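Print this page | E-mail this thread to a friend

Clear desks: a grumpy thread

1/ My employer has circulated the Nitudia report saying that a clear desk makes you better at your job. I've now had it sent to me by four people, one of whom keeps a bicycle wheel behind her chair. So I read it. All of it, including the appendix.

2/ The headline: people who cleared their desks at the end of the day got "nearly 8 per cent more done". It's in big letters on the cover, again on page two, and in the slides we were shown in February.

3/ First question with anything like this is who's selling. Nitudia sells desk storage and a course on how to use desk storage. Doesn't make them wrong. It does mean I'd like to see the sums.

4/ The fieldwork was done by a consultancy called Tamayo. They wrote to 3,583 office workers. 2,721 opened the first questionnaire. 1,554 filled in the last one, six weeks later.

5/ So well under half the people they started with are in the final result. The report calls this "strong engagement".

6/ Think about who drops out. You've been asked to clear your desk every evening for six weeks and log it on a form. If you're the sort of person who hates that, you stop by the second week. If you love it, you're there at the end with a ruler.

7/ They've measured people who like clearing desks and found that those people like having cleared them. I could have told them that for the price of a sandwich.

8/ Next: how did they measure "more done"? I assumed there'd be something. Files closed, calls answered, invoices paid, anything with a number attached before somebody had a feeling about it.

9/ It was a slider. "Compared with six weeks ago, how much do you feel you are getting done?" You drag it left or right. It starts in the middle.

10/ I've nothing against asking people how they feel. Feelings at work matter a lot and mine are rarely asked for. But you can't call it output.

11/ And if I'd spent six weeks of evenings doing something slightly annoying for a study, I'd drag that slider to the right too, just so the evenings hadn't been wasted.

12/ Comparison group? There is one, in the appendix, in small type. They were asked to "carry on as normal" and got no weekly e-mails, no tips, no little badge. The clearing group got all three.

13/ So the difference between the groups is a clear desk, plus a weekly note from someone being nice to you. I know which of those would cheer me up.

14/ Someone will say I'm only moaning on account of my own desk. Yes, it's a state. There are two mugs on it, a stapler that doesn't staple, and the minutes of a meeting I wasn't at. I do know where everything is. Mostly.

15/ Reply to Wilmer Apaza, who asks whether there isn't older research showing that clutter distracts people. There's some, and I'm happy to believe it for a lab task where you hunt for a letter on a screen. I don't spend my day hunting for letters on a screen. Well, only when the font's bad.

16/ It's a long way from "people are a bit slower at spotting a T among lots of Ls" to "bin your photos, Janet". The report makes that trip in one paragraph.

17/ Also, what's clutter? The report says "non-essential items". Its list has spare shoes, food, plants, ornaments, "novelty accessories" and paper more than a week old. My contract is more than a week old.

18/ I worked for three years at the Donwood office, when it was still above the carpet shop. Messiest room I've ever sat in. Also the only place I've worked where the phone got answered by the third ring. I'm not claiming the mess did it. We had enough staff.

19/ And that's the bit that gets my back up. "Enough staff" isn't in the report. Nor is noise, nor the heating, nor a computer that takes until 9.20 to wake up. If you want 8 per cent from me, start with the computer.

20/ Desk clearing has one great advantage over all those, from a manager's point of view. It's free, and if it fails it's your fault.

21/ To be fair (I'm told I should try it), there are decent reasons to clear a desk. If you share it with someone, clear it. If there's private paperwork on it, lock it up. If there's half a pasty on it, please, for everyone. None of these needs a survey.

22/ Cleaners too. I asked ours. She said she'd rather people cleared the floor, as it's the bags and cables underneath that slow her down. Floors get no mention in the report. Nitudia doesn't do floors.

23/ A few of you have asked about the "Kirley method", which the report recommends in chapter five. As far as I can tell it's: put things in a drawer. There's a diagram.

24/ I read the Kirley chapter twice to make sure I wasn't missing something. You sort things into Now, Soon and Store. Then you put Store in a drawer, and Soon in a different drawer. Now stays on the desk. So the desk has things on it, which I thought was the problem.

25/ The drawers don't count as clutter, by the way. I checked the definition. You can have as much rubbish as you like so long as it's behind a drawer front.

26/ Yhon Grajales, whose name is on the press release, was good enough to answer my e-mail. He says the slider is "a validated tool". I asked who had validated it. He says Tamayo.

27/ I then asked for the results of the people who dropped out, up to the point where they dropped out. That would tell you plenty. He says these are "not currently in a shareable format". I've offered to take them in an unshareable one.

28/ He was polite throughout and I've no quarrel with him. He did also ask whether I'd like a trial of the course.

29/ What would change my mind? Pick the offices out of a hat. Send both lots the same cheery e-mails. Count something that was being counted anyway. Say beforehand what you'll count. Leave it for a year, so the novelty has time to go off.

30/ If the clear desks win after that, I'll clear mine and post it here, stapler and all.

31/ Meanwhile the bit I'd really throw out is the rule on "novelty accessories". Page 31 says a personal item "draws the eye and breaks the flow". No source. Not even a slider. Somebody just didn't like gonks.

32/ People spend more waking hours at a desk than on their own sofa. If a thing with a face on it makes the afternoon go quicker, leave it alone. I can't prove that helps, but they can't prove it hurts, and mine costs less than the course.

33/

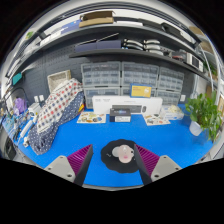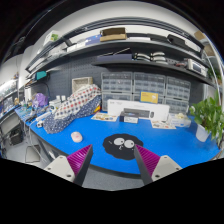 Black and pink on blue. Googly eyes are in the second one.

34/ Several replies now along the lines of "but I cleared my desk and I feel so much better". Good! I mean it. Keep doing it. I feel better when I've had toast, and I haven't put out a report.

35/ One person says her office has started scoring desks out of ten with a sticker. If that's you as well, ask what the sticker is for and who looks at the scores. Ask in writing. It's amazing how many schemes get quieter after that.

36/ And someone who does wages says their backlog went down after the big clear-out. She then added that they'd taken on a temp the same month. Thank you for including that. Most people leave out the temp.

37/ Correction to post 12: the comparison group did get one e-mail, at the start, telling them they were the comparison group. I don't think that helps the report much but you should have it.

38/ Off to look for the minutes. They were under the mug.

Print this page | E-mail this thread to a friend

Related threads
- Standing desks: four months of leaning
- "Studies show": which studies, and show whom?
- The open-plan office and the man with the crisps
- Who fills in the staff survey, and who's on holiday
- Drinking eight glasses of water: where did the eight come from?

Recent
- Does the lift button do anything?
- Reading a bar chart that doesn't start at nought
- My reply to the people who like hot desks

Contact | Copyright remains with the author | Back to top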